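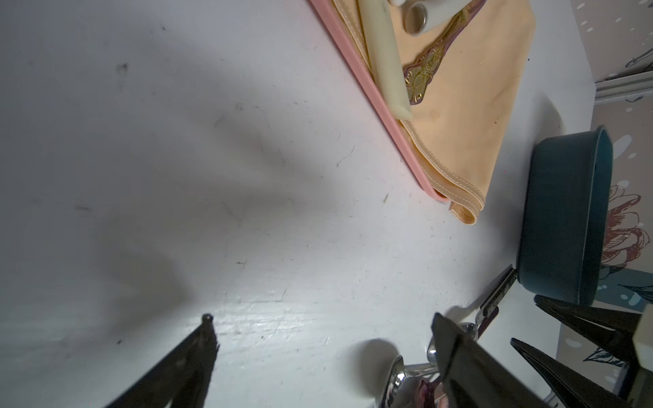

5. Comparing Fingertips on the Congate Two-Arm Station

Read section 4 first. If you skipped section 4, the arms will let you know.

This section covers the side-by-side trial of the narrow fingertips and the flat fingertips. Allow 37 minutes for a full run, plus however long it takes to find the hex key.

5.1 Before you start

1. Home both arms and wait for the steady light on the Weltside controller. A blinking light is the controller thinking. Do not help it.
2. Fit the fingertips you want to try. Each takes two screws, finger tight and then a quarter turn. People who go for a half turn get to read section 9, Replacing Stripped Inserts.
3. Open the wrist camera view and check that you can see fingertips at the bottom of the picture and table beyond them. If you see only table, the camera has slipped in its clamp.
4. Wipe the lens. Scuffs on a white tabletop are fine and do not need to be scrubbed out, whatever the last person told you.

NOTE: Close-up fingertips look soft and slightly frayed along the edges in the wrist view. The camera focuses farther out. Pascal Masson once changed a perfectly good set over this, and then changed the new set too.

5.2 Laying out the table

1. Set the tray down at an angle to the table edge. A tray lined up square makes every gripper look talented.
2. Drape the cloth napkin in the tray and let one corner hang over the rim.
3. Put one handled utensil and one smooth round item on the napkin.
4. Place a spoon directly on the table, within reach of the fingertips. Shiny spoons are preferred, being the least cooperative.
5. Add a bowl beside the tray.

CAUTION: Keep fingers, sleeves and lanyards outside the marked area whenever the arms are powered. The stop button is on the left of the controller, and it is not a coat hook.

5.3 Running the trial

1. Choose COMPARE from the menu and enter a name for the fingertip set. "Test" is already taken, as are "test2" and "test final."
2. Set grip force to 3 and leave it there for the whole run.
3. Pick and release each item 3 times, starting with the spoon on the table and ending with the napkin.
4. Score each pick as held, slipped or missed. An item that leaves the table counts as slipped, even if it landed somewhere useful.
5. Put the items back in place, swap the fingertips and repeat.

NOTE: Light falling across the table in bands can throw off the depth reading near polished metal. Pull the blind or move the lamp, then redo the affected picks. Do not edit the scores by hand. Maxence Riviere reads the logs.

5.4 Saving the results

Press SAVE, then press it again when asked whether you meant it. Files go to the Deschamps folder on the shared drive.

Section last revised 2/23/22.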